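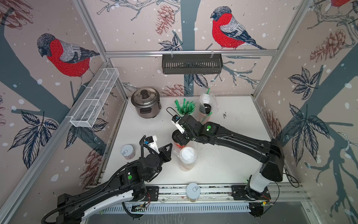 3 min read

Subject: Re: [floor-talk] what the arms mean for the drinks counter

Hi all,

Sorry for the wall of text, I typed most of this on my break. I'm picking up Cornel's message from the Hakwood side because I've been working next to one of these cells since October and I have opinions!

Cornel Bălan wrote on Wednesday, June 19, 2024:
> We heard this week that Lockyer is getting two arms for the drinks
> counter, same as Hakwood. The manager says no hours will be cut, but
> the only thing on paper so far is a one-page notice. My crew wants to
> know what your day is like now. Do you still make drinks? Who cleans
> up? Did anybody's pay change? And does it keep up at lunch?
> I've got 19 people asking me and I'd like to tell them something real.

OK, in order, more or less.

Yes, I still make drinks. At lunch I make most of them. The arms are fine on a steady trickle, one cup after another, but when the office crowd from Nakthorpe comes down all at once we flip the counter back to people and let the cell finish whatever it's holding. On our busiest day so far we did 300 drinks and I'd guess my feet did the majority of those. The mornings are where I feel the difference. I used to spend the first hour on lids and straws and I don't miss it one bit.

What took its place is setup, and please get this into your talks early, because at Hakwood it just sort of landed on whoever was standing closest. Somebody has to bring out the cups, the straws and the cans, put everything where the arms can get at it, and wipe the table down between runs. That last part is real work (dry stuff gets everywhere, and a surface that white hides nothing). For the first few weeks it wasn't on anyone's task sheet, so it came out of our breaks. Rangi Cartwright finally wrote it up as its own line, 8 minutes at the start of each run, and now it's paid time with a name next to it. Ask for that before the thing is switched on. It was a lot harder to get afterward.

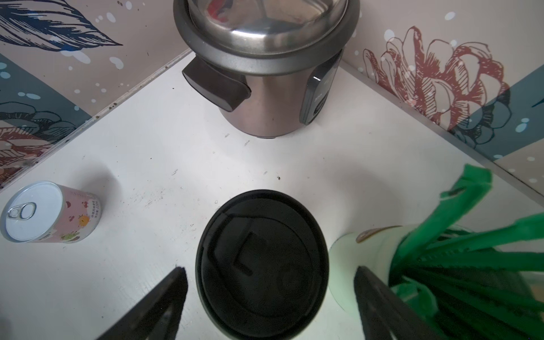
Pay, then. Mine went up a little when I took the cell training, and that's where I have a gripe, so bear with me. The training was offered to the day crew only, and the evening crew does exactly the same work around the arms for the old rate. It's the small handling jobs that should count as skill, if you ask me. Take a can with a pull-ring lying on its side like the pink one there, with a round black lid right between the gripper's fingers and a rice cooker back in the corner: you need to know what gets stood up, what gets moved out of the way, and when to leave it all alone and let the arm do its thing. I learned that by messing it up plenty. Evening learned it the same way, only without the raise. Rangi has put it in as item 1342 on the site list, and if Lockyer could file a matching one I think it would help us both.

Cleaning is shared, and I'd keep it that way. We tried having one "cell person" per shift and it was lonely. You stand there watching and you're out of all the chat at the counter, which for me is half of why I like this job – so now we swap every two hours. Fukby does a whole shift each and says it's fine, but they've got a quieter place.

As for hours, I can only tell you about ours. No one was let go. Two people left on their own after New Year's and only one was replaced, so read that how you like. I'd want the word "replaced" in whatever Lockyer signs, and I'd want to know what happens to the schedule if the cell goes down for a day, because our notice said nothing on that and we got called in on short notice twice.

Cornel, come over and work a morning with us before yours goes in. Bring a couple of the crew if you can get them off the schedule. I'm on early shift through the end of the month and I'll send you our task sheet tonight when I'm home.

Rangi, if I got the item number wrong, holler.

Dee
Hakwood, drinks counter, early shift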